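Can machines do the chores yet? Notes for the Murkcombe talk, September 24, 2023

Start with the washing-up question. Ask for hands: who would let a machine load their dishwasher tonight? Wait for the laughs, then move on.

Short answer: some jobs, on a good day, if you set the table for them. Floors are mostly done. Folding a shirt is slow. Anything with a cable in it is still hard, and this is where I want to spend the time.

A cable bends differently each time you pick it up. The plug is small and has to go in the right way round. People do it by feel while talking to someone else. Two arms have to agree on who holds the block and who goes for the lead.
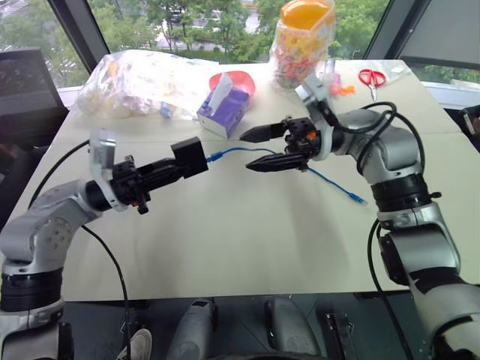

Gwion Edwards disagrees with me on this and I should give his side fairly. He says shops like Skotthorpe don't need a machine that can plug in any lead, only one that does the same lead all shift, and that I judge by the kitchen when I should judge by the bench.

He has a point. At Skotthorpe they ran 253 tries at one connector. On the best run of 40 the arms missed 3. Say clearly that a person had set out every part beforehand.

Then the cost. Each miss meant someone walking over to put it right, and that took longer than doing the job by hand.

Go back to the dishwasher. Cups yes, cutlery no, greasy pans ask me again in December.

Leave 15 minutes for questions. Water is on the side table.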